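2024-02-07

My second week of teaching the arm in simulation, and I am still slow. I move it from the keyboard, a little left, a little down, close the gripper, and Hiltholm saves every step. Yesterday I recorded 20 demonstrations and kept 68 per cent less than I hoped.

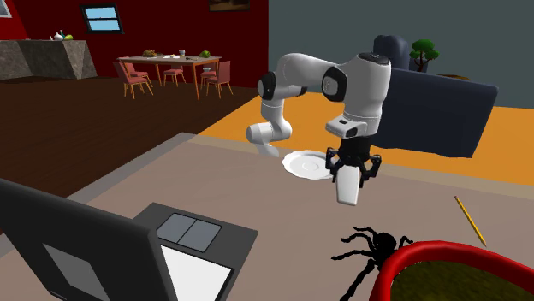 The hardest part for me is depth. I think the fingers are over the object, and they are 2 centimetres behind it. My neighbour's kid would be better at this. In July I want to try guiding a real arm by hand.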